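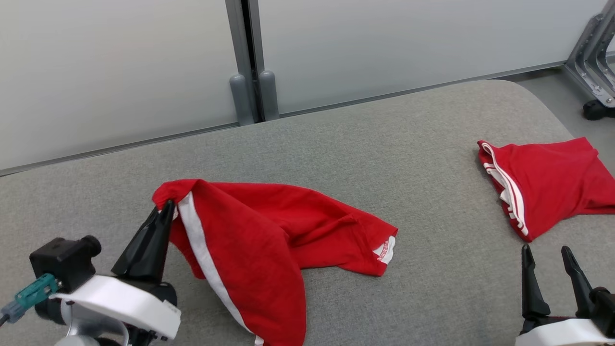 Red on grey: two garments with white stripes, on the padded seat where all my folding now gets done.

I have folded clothes on beds, on ironing boards, on the lid of a chest freezer and once, on a caravan holiday, on the bonnet of the car. For the last year I've folded them on a bench. It's a long, light grey, padded thing with a rounded front edge, and I bought it for sitting on. I don't think I've sat on it more than twice.

It started with the red wash. I do a red wash because I was brought up by a woman who did a red wash, and because I have a drawer of once-white pillowcases that will back me up (they're a sort of prawn colour now, and very comfortable). Anything red with white trim goes in there on its own, cool, inside out, with one of those colour catcher sheets that comes out looking like a slice of ham. When it's done I dump the lot on the bench and get going.

Red with white stripes is a lovely thing to fold, if you're the sort of person who has favourites. A plain jumper gives you nothing to steer by. A stripe down the side tells you straight away whether you've got it straight, and if it's wandering off across the front like a country lane, you shake it out and start again. I use the stripe as the fold line. Pinch at the top, pinch at the bottom, lay it down so the white runs along the outside edge, then bring the other side over to meet it. On a soft cotton knit it takes a few seconds once you have the hang of it, and you end up with a neat white border that makes the whole shelf look as though you planned it.

The trouble with soft cotton knit is that it doesn't want to be anything. A crisp shirt has opinions about where it bends, but jersey just slumps. You lift one corner and the rest slides off towards the middle and sulks. For years I blamed myself for this, and then one wet afternoon I took a pile of it to my sister-in-law's in Damthorpe and folded it on her big pine table, and it was worse! The stuff skated about all over the place. That was when I began to suspect the surface had more to do with it than I did.

So, the bench. It came from a showroom on the Mac Carthaigh estate, the one behind the garden centre with the terrible car park, and it cost 580 pounds, which I'm telling you so that you can wince along with me. I'd gone in for a lamp. The label said Zivness, which I took to be the name of a Scandinavian village until the lad on the desk explained it was the name of the range. There was a bigger one at 700 and I'm proud to say I walked past it.

What I hadn't reckoned on was how good the cover would be for laundry. It has a fine weave, just enough texture to hold a sleeve where you put it. You lay a T-shirt down, smooth it with the flat of your hand, and it stays smoothed. The padding helps too, since you can press into it as you make the crease. And the rounded front edge is kind to anything long. Trouser legs can hang over it while you deal with the waistband, and they don't pick up a dent the way they do over the corner of a table.

The height is the one drawback. A seat is a seat, and it's low. If you stand and bend you'll know about it by the second load. I kneel on a gardening mat, which looks ridiculous and works beautifully. A friend of mine pulls up a footstool and sits facing hers, like someone playing a very wide piano. Try both and see what your knees say.

Now, a word on order, because this is where I've changed my ways most. I used to fold as things came to hand. Now I put like with like first, even if like with like is only a pair of red things with white stripes and I'm not sure until I've shaken it out whether the second is shorts or a shirt. One waits on the right in a rough bundle while I do the one on the left. The bundle doesn't need to be tidy at that stage, it only needs to be out of the way. Then I swap. Having two on the go and no more means I never get that sinking feeling of a heap.

Hems next. Contrast hems are where cheap folding shows, because the white flashes out at every crooked angle. I tuck the hem in last and always towards the back, so the final fold hides it. If the hem is a pretty one, do it the other way about and let it show on the shelf. I have gone back and forth on this more than a grown woman should.

Stripes that run in pairs need a bit more care. If you crease between the two, you get one on the front and one on the back and it looks like a mistake every time you open the drawer. Crease just outside the pair and let both lines run along the edge together. Where the cut of the garment makes them curve, don't fight it. Follow the curve, give it a pat, and leave it. You can pull a cotton knit straight with your hands but it'll creep back overnight, and then it's creased as well as curved.

I ought to own up to the gadgets. I had a plastic folding board, the hinged type, for most of one winter. It's an Erkix, it cost me 40 pounds at a craft fair, and it makes every T-shirt exactly the same size, which is very satisfying until you own a shirt that is not T-shirt shaped. It's in the loft now. If you have a houseful of school polo shirts you might adore it, and you'd be welcome to mine if I could face the ladder.

Keeping the bench clean is simple enough. I go over it with a lint roller before I start, particularly before a red load, as pale fluff loves red cotton and you'll be picking it off until bedtime. Nothing damp goes on it, ever. Red things especially! I test with the back of my hand at the seams, where a knit holds its wet longest, and if I'm in any doubt at all it goes back over the airer. One pink blotch on that grey and I would have to go and live somewhere else.

My own folding time is Monday, after supper, with the radio on low and the phone in the other room. In February, when everything takes days to dry and comes off the airer stiff as toast, I do a little extra shake and a warm-up in my hands before anything gets laid flat. By spring I don't bother. The reds go on the second shelf, stripes facing out, and the shorts, if they are shorts, go on top where they can be grabbed by whoever has left it until five minutes before they need them.

We use cookies to remember your reading preferences. Accept all | Manage settings
Subscriptions: quote reader offer 3393 when you write to us | Contact the features desk | © All rights reserved | Back to top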